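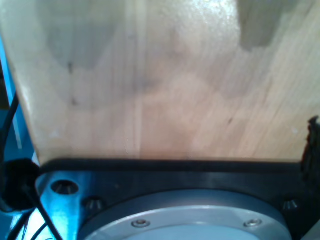 Wood staining, in the sense I mean it in this entry, is the discolouring that turns up on bare or thinly finished boards without anyone having opened a tin of stain. Benchtops get it, so do shelves, chopping boards and the backs of cupboard doors, and pale timber shows it worst. Look at the grey patches on the blond board at the top of the page: one has a soft, wandering outline and the one at the top right is darker, with a rough, stepped sort of edge. I've got a shelf in my own laundry that could be its cousin (mine's worse, I left a wet paint tray on it over a long weekend).

Names for it

Everyone I know just says "it's gone grey". My old neighbour Ľubomír Hudec, who fitted kitchens for most of his working life, called the cloudy kind "weather", even when it was indoors, and I've picked the habit up from him. You'll also see water marks, iron stain, blue stain and plain old grime, and people mix these up all the time, me included.

Kinds

Water marks are the most familiar. A thin film of damp sits on the surface, dries unevenly and leaves a ring or a cloud. If it's pale and milky it's usually in the finish. If it's grey or dark it has probably got down into the wood itself, and that's a bigger job.

Iron stain is blue-black or a dirty grey. Timber with a lot of tannin in it (oak is the usual culprit) reacts with a bit of iron and moisture, so a steel wool pad, a rusty tin or a cheap screw will do it. I once set a cast-iron pan on a damp oak board and had a perfect black ring by breakfast!

Blue stain comes from fungi that get into the sapwood, mostly before the log is sawn and dried. It follows the grain, looks streaky, and doesn't do a great deal to the strength of the timber. Some people pay extra for it.

Then there's handling grime, a mix of skin oil and dust that builds up where people lean. It's my favourite because it comes off.

Telling them apart

Colour helps, but the edge helps more, in my experience. Soft edges make me think of damp that spread slowly, and a hard edge makes me think something was sitting there, though I've been wrong on both counts. Tilt your head and catch the light on it as well. A shiny area beside a dull one can mean the finish has worn in one spot, or it can just be the lamp, so move around a bit before you decide. From a photo alone I wouldn't put money on any of it.

Removing it

Start with the gentlest thing: a barely damp cloth, a drop of dish soap, then a dry cloth straight after, always along the grain. For iron stain the standard treatment is oxalic acid, sold as a powder in most hardware shops. Wear gloves and glasses, keep the dust out of your lungs, rinse well, and leave the board a good 2 days before you touch it again. Keep it right away from anything you'll put food on.

Sanding works too, as long as the timber's solid. Veneer is another matter, and I've gone clean through one on a Kurnik sideboard, which I still owned last June and have since given away with a cloth over it. Whatever you do, treat the whole face afterwards and not the one spot, or you'll swap a grey patch for a pale one.

Preventing it

Oil or wax, 3 thin coats on anything that sees water, and wipe up spills while you still remember them. Felt pads under metal things are cheap. I use Fulari hard wax at home and I'm happy enough with it, though the smell hangs about for a week.

See also: oxalic acid; sapwood; tannin; water rings

Reading time: 3 minutes
Print this entry | E-mail this entry

Comments

mallee_jo: I had the black ring thing with a tin of coffee. Lemon juice faded it but didn't shift it.

Jelínek: You might add that a hot iron over a tea towel sometimes lifts the milky marks. Worked on my mum's table, didn't work on mine.

shedlight: Is the oxalic acid okay on pine? Mine's gone grey along one end.

mallee_jo: @shedlight I've used it on pine, did a test bit underneath first and it came up fine.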